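Search this community
Enter keywords

Interpreting a reported success rate for planetary gear assembly

Ga-eun Ha
15 Nov 2021

Our department is preparing to repeat a published result in which a policy learned from 100 demonstrations places small spur gears on a carrier plate. The authors report 18 failures in 100 trials. We use a white plate with a central hole and metal gears, on a dark mat.

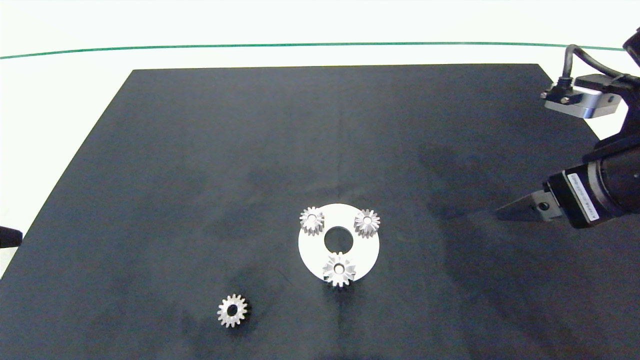
The paper does not state whether a trial means one gear or the full set of three. We would appreciate guidance on which reading is customary, and on whether the gears' starting positions should be fixed.

Symonenko

Please report both figures. If a trial is a single gear, an 18 percent failure rate per placement leaves the full set complete in 55 percent of runs, assuming independent placements. The two readings are therefore far apart. Starting positions should be drawn at random from a written list prepared before testing – and the list should be published with the results.

Lumau

We always fixed ours. It worked well enough.

Faler

I concur with Symonenko on reporting, although independence is doubtful. A gear already seated can obstruct the next one, so failures should also be recorded by placement order. I would write to the authors regarding the definition of a trial before collecting any data.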